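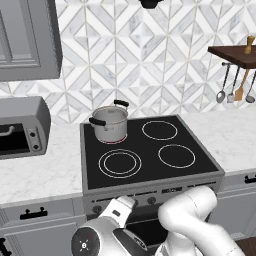

Wrong knob, right burner: a stove fault at Pereck

The kitchen team at Pereck spent most of May on one task, turning a stove knob in simulation, and on one fault in it. We spoke with the engineer who tracked it down.

The arm was told to switch off the back-left burner, the one with the pot on it. "It went to a knob, turned it, and reported success," she said. "The ring was still glowing."

The error appeared in 37 of 2682 runs. The team first blamed the grip and lost a week to the fingers. The cause was in the success check, which read the angle of whichever knob the gripper had touched last. It never looked at the burner.

"So a wrong knob passed," she said. "On a real range that's a burner left on with a pot over it. We treated it as a safety matter from then on."

The check now reads the burner state and waits 30 seconds before closing the task. If the ring is still lit, the arm backs away and raises an alarm.

Flillard, the partner lab in Flestthorpe, is repeating the runs with a second range layout. Real hardware trials are on hold until those results are in.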